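Notes for the talk: Blades on the bench, house rules for robot cells that handle knives

Start with the number. We logged 646 knife pickups on the Steyn bench before we wrote a single rule down. Most went fine. Ask who in the room has a written rule for where the blade goes between tasks. Wait for hands.

Rule one. The knife has a home, and the home is in the task file. If the operator can't point to it before the run starts, the run doesn't start. Maribeth Marquez wrote this one. Give her credit.

Rule two. No hands over the table while the gripper is closed on a handle. Pausing the program doesn't count. The knife has to be back in the holder and the gripper open.

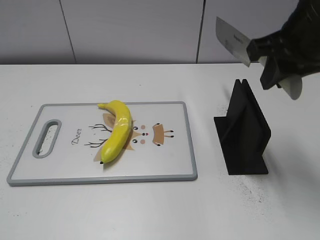 Rule three. Slow down for the return. We cap the arm at 35 millimeters per second for the last stretch above the slot. People complain about cycle time. Tell them the cap costs us 14 seconds on a full run and we kept it.

Rule four. Food and props get set out first, knife last. When you clear up, knife first. Same order every shift, including demos for visitors.

Rule five is the one people argue with. Anyone can stop a run, and they don't have to fill in a form to do it. Darius Bratu wanted a form. We tried it in March and stops went down, so we dropped it.

Mention that these are house rules. They sit on top of the risk assessment for the cell and don't replace it. Say this slowly, it came up twice last time.

If there is time: the Neltov checklist, 16 lines, one page. Copies are by the door. Lenuța Gavrilă has the editable version.

Questions. If someone asks about serrated blades, we haven't tested them yet.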